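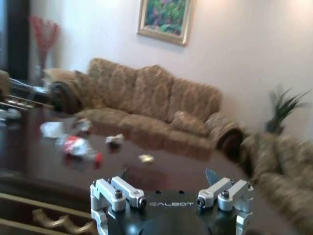 *Photo: Irfan Gunawan*

# Ring marks on a dark coffee table, what really works?

**irfan_g**

Good evening everybody. I have read this forum for a long time but I did not write before, so please excuse my English.

We have a coffee table of dark wood with a glossy top. I bought it second-hand in Garkano from a man who was moving to a smaller flat. In March my mother-in-law stayed with us and since then there are two white rings on the top, one from a teapot and one from a soup bowl. I cannot feel them with my finger, they are only in the shine.

I tried already:

- warm water and a little washing-up liquid (no change)
- olive oil left for one night (the ring disappeared, and came back when I wiped the oil)

My neighbour says mayonnaise. My brother says I should sand everything and varnish again. I am afraid of both. What would you do?

---

**sostside_lorna**

Welcome Irfan! Please do not sand anything yet.

White rings are moisture in the finish. Black rings are in the wood itself. Yours are white, so you have a good chance. Before you choose a method you must know which finish you have. Put one drop of methylated spirit on a hidden place, for example under the edge, and wait a minute. If it becomes sticky it is shellac. If nothing happens it is probably lacquer or varnish.

Mayonnaise is only oil with a smell.

Lorna Cabanatuan

---

**old_plane_iron**

I must disagree a little about mayonnaise. I used it on my aunt's sideboard and the marks went away and stayed away. Left it overnight with a cloth on top. Maybe it is the oil, maybe the vinegar, I don't care, it cost me nothing.

For the rest Lorna is right, test first.

---

**kettlewick**

Iron. Thick cotton cloth, iron on low without steam, a few seconds, lift, look, again. I did both of our bedside tables this way.

---

**sostside_lorna**

@kettlewick On shellac this is how you print the pattern of the cloth into the table forever. I have seen it more than once. Please let him do the test before anybody says "iron" to him.

---

**kettlewick**

He said glossy and dark and second-hand, it is most likely factory lacquer. But fine, test first.

---

**irfan_g**

Thank you all for the fast answers. I made the test under the edge at the short side. Nothing became sticky, the drop only dried. So it is lacquer, I think?

My wife asks also how we should clean it in normal days. Until now we use a spray polish. The top reflects the ceiling lights, and she believes the shine is too strong for real varnish.

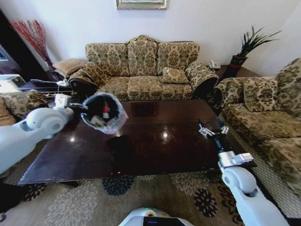
The table is from the firm Cerkumden, at least this name is burned into the wood underneath. I could not find anything about them. Does somebody know it?

---

**old_plane_iron**

Cerkumden had a workshop near the river in Garkano and made mostly tables and hall furniture. My parents had a hall stand from them. The finish was sprayed lacquer, quite thick, so you have something to work with. Good buy if you did not pay too much.

Your wife has a good eye, a hand-rubbed varnish is normally softer in the shine.

---

**sostside_lorna**

Then I would go in this order, and stop when the ring is gone:

1. Hairdryer on the lowest setting, moving all the time, 4 minutes, then let it cool completely.
2. A soft cloth with very little methylated spirit, almost dry, wiped lightly over the ring once or twice.
3. Fine rubbing paste for car paint, small circles, then wax.

And stop with the spray polish please. Many of them contain silicone, and whoever refinishes the table one day will be angry with you. A slightly damp cloth is enough, then a dry one.

---

**kettlewick**

Step 1 is my iron with more electricity.

---

**sostside_lorna**

It is your iron with less risk. :)

---

**pim_van_zolder**

How much is a professional in your area? Here in Sostside I was told 200 for a spot repair and 920 for a full refinish of a table with four chairs. I did the spot repair and I regret it a bit, the place is now more shiny than the rest and in the evening light I see only this.

---

**irfan_g**

Nobody gave me a price yet, but I paid less than 200 for the table, so for me it makes no sense.

I did the hairdryer yesterday. The teapot ring is gone, I cannot find it any more even with a lamp from the side. The soup ring is weaker but still there. I will wait some days and then try the spirit.

---

**old_plane_iron**

Give the soup one a night of mayonnaise.

---

**sostside_lorna**

No.

---

**irfan_g**

I did the spirit this morning, one time only, with an old handkerchief. There is still a thin piece of the ring, like a new moon, on the side to the window. Rashti wax is the only one our shop has, the brown tin. Is it good over lacquer or should I order a clear one?

---

**sostside_lorna**

The brown tin is fine on dark wood. Very thin, wait half an hour, then polish with a clean cloth. And buy coasters for your mother-in-law.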